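FORTON, 2018-04-13 - FOR IMMEDIATE RELEASE

Zullis brings deposit returns back to Forton, and I couldn't be happier about it

Well, we finally did it! Starting in June, you can bring your empty drink cans and bottles back to the Zullis counter on Patwary Street and walk out with money in your pocket. I've been wanting to write this announcement for so long that I had three different headlines saved on my computer, and I ended up using none of them.

If you're new to us, Zullis is a small grocery and beverage wholesaler. We opened in 1932 as a soda bottler, back when every bottle that left the building was expected to come home again. My grandfather ran the washing room. He used to say he could tell which neighborhood a bottle came from by what people had stuffed inside it (cigarette ends from downtown, flower stems from the hill). The bottling stopped long ago but we kept the building, and the old washing room is where the new return counter is going in. I like that a lot.

So how does it work? You bring your empties, rinsed if you can manage it, and you get a nickel for each can and each plastic bottle, and a dime for glass. You can take it in cash or have it put on your Zullis card. There's a limit of 60 containers per visit while we get used to the whole thing. If you're collecting for a school trip or a ball team, call the shop first and we'll set up a time for you when we can take more.

Please don't crush your cans! I know everybody does it, and I do it too, but we need to be able to read the code on the side. A dent or two is fine. Caps can stay on plastic bottles and should come off glass ones.

The counter will be open in the mornings from eight until noon, and again from three to six. We tried to find a way to stay open over lunch, but the same people who run the counter also unload the trucks, and the trucks come at lunch. Maybe next year.

We're doing this together with Usis, the hauling company out on the county road, who will pick up from us twice a week. They take the aluminum and the plastic. The glass goes separately, in the big wheeled tubs you may have seen behind our building - please don't drop anything in those yourself, they get very heavy and the lids don't stay up. 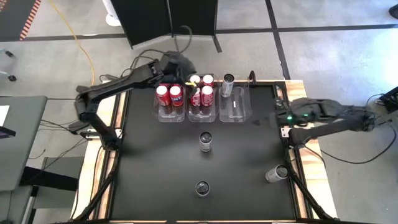
Usis told us that aluminum is the easy part of the job and glass is where the work is, so they would be grateful if folks kept the two in separate bags from the start. We're passing that along, and we'll have free paper bags by the front door for exactly that purpose. Take as many as you need.

We ran a small trial over the winter with roughly 30 households, mostly regulars who live close enough to walk. They brought in a lot more than we had planned for, and we ran out of storage in the second week! That's why we've cleared out the back half of the washing room and moved the seasonal stock upstairs. If you can't find the canning jars, ask.

To kick things off, the first 50 customers at the counter on opening day will get a canvas tote with the old Zullis bottle label printed on it. There'll be coffee too, and lemonade for the kids.

One last thing about parking. The Patwary Street side is for short stops only, so if you have a full trunk, pull around to the loading door and ring the bell. Somebody will come out with a cart.

Questions from customers or the press can go to the Zullis front desk in Forton, in person or by phone, any time the store is open.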